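Questions I get about moving house with a parrot

I've moved 11 times with the same African grey, so my inbox fills up every May when the leases end. These are the ones that come up over and over.

How early do you start?

Five weeks out, if I can. I get the travel carrier down from the closet and leave it open next to the cage with a treat in it, and then I ignore it completely. Prata (my grey, she's 22 and very sure of herself) still took 7 days to set foot in it last time!
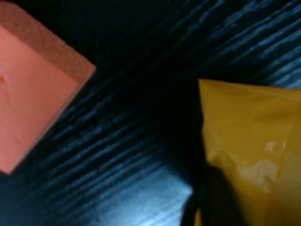 What goes in the carrier for the drive?

Less than you'd think. One perch set low, a towel on the floor, a few chunks of apple for water, and one toy she already knows. No bells, please, you will regret bells by the first exit ramp. Toys travel separately, and I wrap the breakable ones well. Foam is great for packing around things, like that salmon-pink block, but I keep it well away from her beak, and the same goes for crinkly plastic packages. She'd shred the lot and I'd spend the whole trip wondering what she swallowed.

Do you fly or drive?

Drive, always. Our longest was 182 miles, from Plikard up to Starnow, and we stopped twice so I could check on her with the windows shut and the AC low. I know people who fly with their birds and it goes fine. I don't have the nerves for it.

Should the cage go on the truck?

Mine goes on last and comes off first. I take out the bowls and swings and tape the doors shut, then write BIRD CAGE on a sheet of paper and stick it on every side.
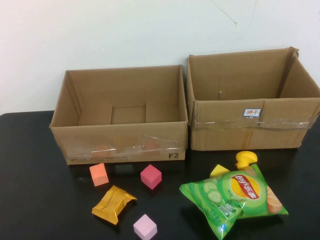

Once we're in the new place, the cage gets put together before I touch anything else, bed included. I pick a corner with a wall behind it, away from the kitchen (nonstick fumes are really dangerous for birds, so please read up on that), and hang everything exactly where it used to hang.

Mine stopped talking after we moved. Is that normal?

Prata goes quiet for a few days every time, and then one morning she does the microwave beep and I know we're okay. If yours is also off its food or sitting fluffed up, call an avian vet right away and don't wait on a reply from me.

Which carrier do you have?

It's a Brukix, the medium. The latch sticks.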